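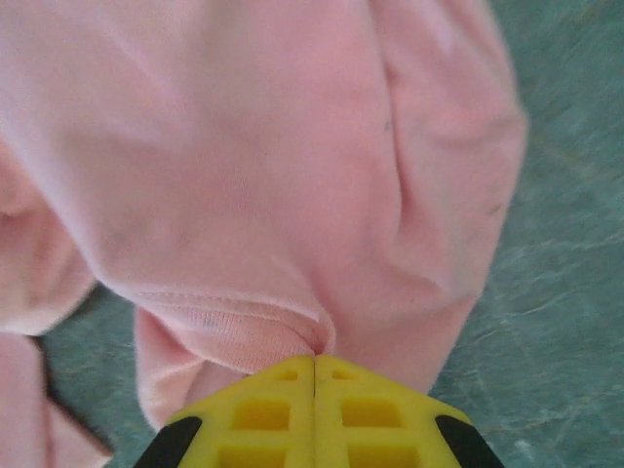

Votis: household word list, English and Arabic

Votis is a list of words for things in the home. It has 1,441 entries in the file words.csv and up to 3 example sentences for each entry. Radwa Shawky collected the first version for evening language classes in Ulham.

Columns: id, english, arabic, plural, room, note. The encoding is UTF-8. Please do not open the file in a spreadsheet program and save it again, it can damage the Arabic letters.

The room column has the place where learners meet the word most often. Words such as "cuff" and "hem" are under bedroom.

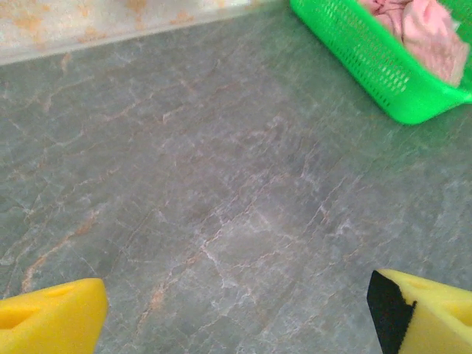 Countertop with veins (room: kitchen)

Both "counter" and "countertop" are accepted. The British "worktop" is in the note column only.

Spelling is American. Where two Arabic words are common, the one used in Cairo comes first and the other is in the note.

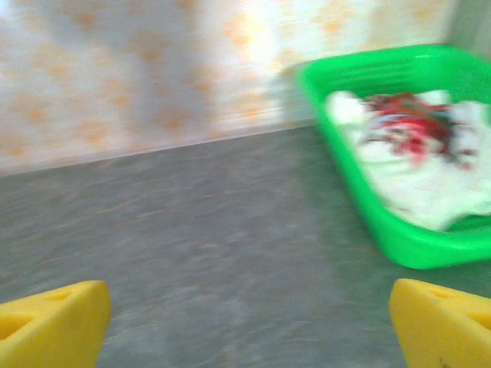
Known problems

Entries under "floor" are not complete. "Tile" has no plural yet. Some notes from the older Sorensen list are still in Danish, and I will translate them in March.

Last change: January 11, 2021. Corrections are welcome, please give the id of the entry.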